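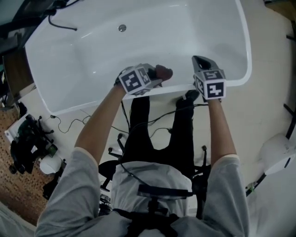

Cleaning white bathrooms without wrecking them
Notes for the talk to the Witkowska holiday lets group, 24/10/2019

Before starting
Check the projector and find the light switch. Put the cloths, the two brushes and the offcut of acrylic on the front table. Handouts at the end, otherwise people read them while I'm talking.

Opening
Good evening, thanks for coming. I look after the cleaning for Jusilier, who let out 68 flats, most of them for three or four nights at a time. Before that I cleaned offices. I've been asked to talk about bathrooms, and I'm going to stick to the white ones with a separate bath, as most of you have put one in over the last few years and several of you have asked me why it's gone dull.

I'm not a chemist. Everything I say tonight comes from cleaning the things and from paying to have some of them polished when we got it wrong.

Plan: the bath, then the basin and the worktop, then black taps, then how long to allow on a changeover. Questions as we go.

Slide 1. Know what the bath is made of
Ask for a show of hands: who knows whether their bath is acrylic or steel? (Expect half.)

How to tell. Knock on it. Steel rings and feels cold to the hand. Acrylic makes a dull sound and feels closer to room temperature. A magnet will stick to enamelled steel or cast iron and won't stick to acrylic. If you've got the paperwork, look it up, and write it on the inside of the cleaning cupboard door so the next cleaner doesn't have to ask.

Why it matters. Acrylic is a plastic. It's a good material for a bath, but the shine is only the surface of the plastic, and it scratches. Enamel is glass, more or less, and takes a lot more rubbing, though it doesn't like acid.

Pass round the offcut. One half has been rubbed with a green scouring pad for two minutes, the other half with a soft cloth. Tell them to tilt it under the light.

Slide 2. What not to use on acrylic
Read these out slowly, people write them down.
Scouring powder and cream cleaners with grit in them.
Green pads and wire wool.
Acetone or nail varnish remover.
Neat bleach left to sit.
Anything sold for unblocking drains, if it's going to splash up the sides.

Melamine sponges, the white ones, come up every time. They are a very fine abrasive. I'll allow one on a stubborn mark, wetted, with light pressure, on a small spot. I won't have them used for the whole bath every changeover.

Slide 3. What to use
Washing-up liquid and warm water does most of it. We also use a mild bathroom spray called Namov, bought by the case. Any neutral or mildly acidic spray that says it is suitable for acrylic will do the same job. Try it on a patch near the bottom before you do the whole thing.

Two cloths per bathroom, different colours. One for bath and basin, one for the toilet, and the toilet one never leaves the toilet. A third dry cloth for finishing. Soft brush for the waste and the overflow if there is one.

Slide 4. Order of work in the bath
Take everything out first. Bottles, soap, the mat, the lot.
Rinse with the shower hose or a jug. You want loose hair and grit gone before a cloth goes anywhere near it.
Spray or sponge the sides from the rim down.
Leave it for the time on the bottle.
Wipe from the top down, rim included. Then the floor of the bath.
Clean the waste with the brush. Lift the plug out if it lifts and get the hair from under it.
Rinse all of it again. Old cleaner left behind dries to a film and the next guest's bath water goes cloudy.
Dry with the dry cloth.

Say the drying bit twice. It takes a couple of minutes and most people leave it out, then they complain about limescale. In a hard water area the limescale is what was in the drops you left.

Slide 5. Reaching the far side
Freestanding baths are awkward. The rim is thick, the sides slope away, and you can't lean on a wall. Half my cleaners used to climb in. Please don't have people climb in, with shoes or without.

Sit down to it if you can. A low stool is best. A chair on castors will do for the near side and the rim, if the floor is dry and you keep your feet flat, but don't stretch over from one. For the far side, walk round if there's a gap. If the bath is too near the wall, use a long-handled soft mop head kept for that purpose and marked as such.

Wear something with sleeves you can push up. Take off watches and rings. A belt buckle against the outside of the bath will mark it as well, so aprons on.

The floor behind and underneath. Dust and hair collect where the bath meets the floor and guests do look there, usually while lying in it. Flat mop, or a cloth round a wooden spoon.

Slide 6. Scratches and dull patches
Light scratches can be polished out with a proper acrylic polish. Work in small circles, clean cloth, plenty of patience. Deeper ones need wet sanding with very fine paper and then polish. I pay someone for that. The last one cost us 150 pounds and the flat was out of use for a day, so it's worth a word with your cleaners about the green pads.

Dull all over is usually film and not wear. Wash it with warm water and washing-up liquid, rinse, then wipe with one part white vinegar to four parts water and rinse again straight away. Do not mix vinegar with bleach, ever. Say that clearly and wait until they've stopped writing.

Slide 7. Basin and worktop
Pause for water.

Where the basin is part of a white worktop, treat the whole thing as one surface. Clear it completely before you start. Wipe the back of the worktop first, then the front, then the basin last, finishing at the waste. If you do the basin first you'll drop toothpaste into it from the top and do it again.

The edges and rounded corners want a wipe along the underside as well. Hands go there and it gets greasy.

Hair dye and self-tan are the two worst stains. Get to them the same day. Warm soapy cloth laid on top for ten minutes, then a dab of bicarbonate of soda mixed to a paste, using a fingertip. Some stain will be left sometimes. We now leave a dark towel out with a card asking guests to use it for make-up and hair, and that has saved more worktops than any product. 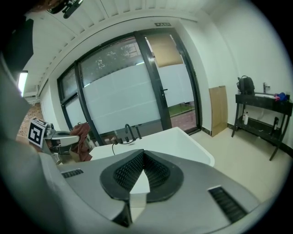

How do you get limescale off a black tap without taking the black off?

Use a cloth wrung out in warm water with a small squeeze of washing-up liquid, wrap it round the scaled part for ten minutes, then rub gently and dry it. If there's still scale, use a weak vinegar mix on the cloth for one minute at most and rinse well. Don't spray descaler directly on a black finish, and don't pick at it with a blade.

Slide 8. More on black taps
That comes up at every talk, so I've given it a slide.

Black taps show water marks more than chrome does. The coating varies a great deal. Some are powder coated, some are plated, and the cheap ones are closer to paint. Once it's gone there's no putting it back, you replace the tap.

Tall arched spouts: hold the spout still with one hand while you wipe with the other, or over a year you'll loosen it at the base. Wipe the underside of the arch. Clean round the foot of the tap with a soft brush, and the same round the lever if it's separate.

If there's an aerator in the end of the spout, unscrew it twice a year and soak it in vinegar away from the tap. We do ours in January and July. Put a cloth over the plughole first.

Slide 9. Glass
Short slide. Large panes and black metal frames get the same treatment. Glass with a clean cloth and very little spray, frames with a damp cloth only. On frosted film, go gently at the edges where it lifts, and don't use a scraper on it. A squeegee is fine on plain glass. Steam from the bath runs down and sits in the bottom of the frame, so dry that last.

Slide 10. Time
We ran a trial we called Iveck over one summer, mainly to settle an argument about how long a bathroom should be given on a changeover. The average for a bathroom with a freestanding bath, basin, toilet and floor came out at 41 minutes. We had been allowing half an hour, and the drying was what went missing.

If you pay by the flat, look at your rate. If you do it yourself, look at your checkout time.

Skip if running late: the bit about linen. It's in the handout anyway.

Slide 11. What to keep in the cupboard
One bottle of washing-up liquid.
One acrylic-safe bathroom spray.
White vinegar, labelled, on a different shelf from any bleach.
Bicarbonate of soda in a jar with a lid.
Soft brush for the waste, a smaller one for round taps.
Cloths in two colours, plus drying cloths. Wash hot, no fabric softener. Softener leaves them greasy and they smear.
Gloves in more than one size.

Throw out anything without a label. Throw out the green pads or keep them in the kitchen.

Last few minutes
Take questions. The likely ones:
Bath mats with suckers: take them out after every stay and dry both sides. Left down they mark acrylic.
Bath oils: slippery, rinse with hot soapy water, tell the next cleaner.
Candles on the rim: no. Put it in the house rules. Hot wax comes off, a scorch doesn't.
Bath bombs with glitter: rinse before wiping, every time.

Hand out the sheets. Collect the acrylic offcut, it went home in someone's bag last time. Chairs back against the wall before we leave.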